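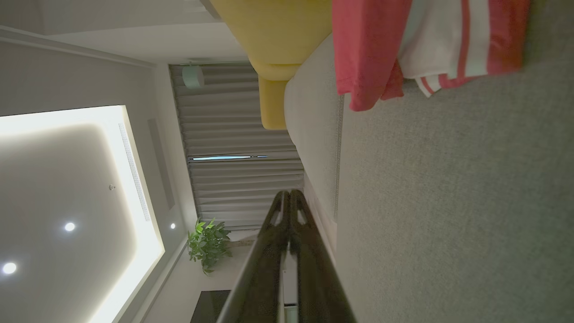

Leron fabric shaver, mains powered

For bobbles and fluff on jumpers, coats, blankets. Plugs in, so no batteries going flat halfway up a sleeve. Sold by Plesturstead.

Lead: 300 cm
Blade: steel, replaceable
Colour: white or navy
In the box: shaver, one spare blade, little brush, instruction leaflet
Price: £11, spare blades extra

Orders in before 11 on a Monday go out same day. Other days, next morning.

How to use
Lay it flat. Garment must be dry. Small circles, hardly any pressure, let the blade do it. Empty the fluff pot before its full or it starts dragging. Not for lace, not for anything with loose loops, and keep well clear of buttons.

Guard has three heights. Start on the highest. Fine knits stay on the highest. 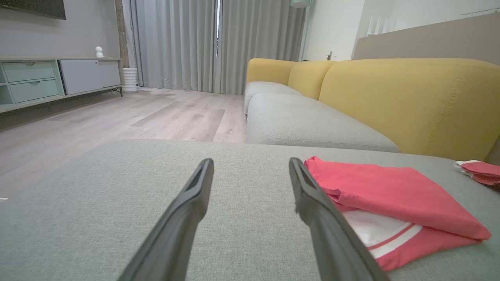
Yesenia Espinoza

Had mine since October, used mostly on school cardigans. Much quicker than the old Pelavmont one, which we've stopped stocking (motor was weak, too many coming back). Noisier though. Fluff pot is a bit stiff to get off at first, twist then pull, dont just pull.

Does wool, acrylic and most fleece. On 100% cashmere I go very slowly and try the inside of the hem first.
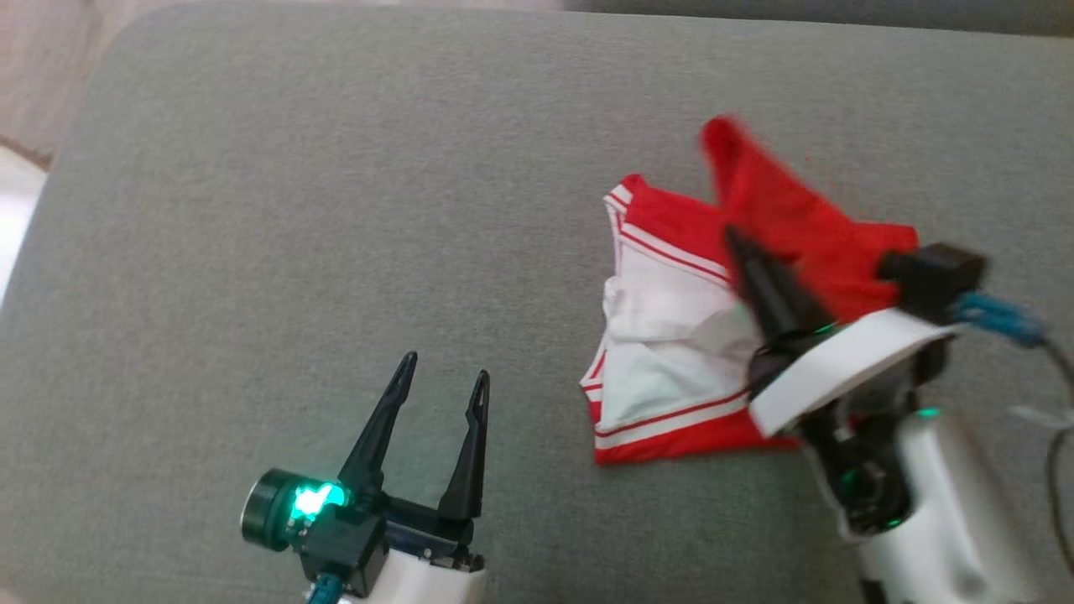
Blades last me a good few months. When it starts leaving bobbles behind, change it. Unplug first obviously. Old Mathew blades do NOT fit, the hole is a different size, please stop ordering them together.

Navy out of stock at the moment, more on the way.

Returns: unused, in the box, with the reciept. Ask for Perla Olvera.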